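Old office computers get second life at Prerstead repair room

Prerstead residents who need a desktop computer for school or for job search can put their name on a list from June, when the repair room on Agudelo Street starts to give out its first refurbished towers.

The room is run by Hudix, a small local group which until last year was repairing mostly lamps, toasters and bicycles. The change came when an accounting office in the town centre closed and offered its complete stock of desktop computers, 67 in all. They were stored in a garage during the winter and moved to Agudelo Street in the autumn holidays, after the council agreed to lend the ground floor for a low rent.

"We said yes before we knew where to put them," said Chantelle Zulu, who coordinates the work. "For three weeks my car was parked on the street, and my neighbour's car also."

Each tower is laid on its side with the cover off, so the whole inside can be reached at the same time. The order of work is written on a sheet near the door. First the dust is removed, then the memory is taken out and tested, then the power supply is checked under load. The hard drives were already destroyed by the accounting office before the handover, and every machine will receive a new solid-state drive.

Up to 19 of the computers are expected to be used only for parts. Some have damaged sockets, and in others the fan has worn out and the processor was running too hot for a long time. Ms Zulu said the group prefers to take one good machine out of two bad ones than to give a family something that will stop after a month.

The budget for the project is $900, which came from a sausage sizzle and a donation by the Zornirard bookshop. Most of this money goes to the drives. Thermal paste, screws and cleaning alcohol are also bought new, but cables are not, as the group has by its own account more cables than it can use in ten years.

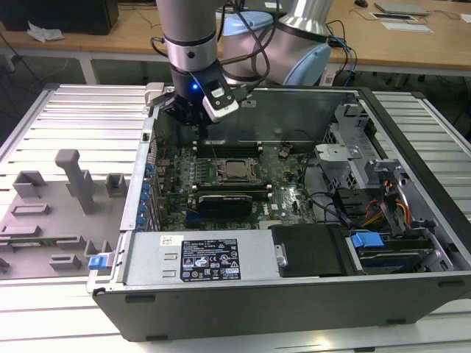

The processor is the part which needs the most patience. Before it is put back, the old paste must be cleaned away completely, and the metal bracket of the socket has to be lifted fully and closed again without force. The pins are very thin and one bent pin can be enough to make the board useless. New helpers practise on a dead board first.

Graphics cards stay in the machines where they were found, if they pass the test. Most of them are modest, but they are good enough for video calls and for the software used at the high school.

The computers will be given with a keyboard and a mouse. Monitors are harder to find, and the group is asking households and businesses to bring any working flat screen, of any size, with its power cable. Printers are not accepted. Old laptops can be brought too, but the owner should remove personal files before.

The recipients pay a deposit of $100, and it is returned if the computer comes back for recycling at the end of its life. Families with a concession card do not pay the deposit. If there are more names than computers, school students will be served first.

Registration is at the room on Agudelo Street, between 4 pm and 7 pm, or by a form at the library desk. The entrance is from the car park side while the front steps are being repaired.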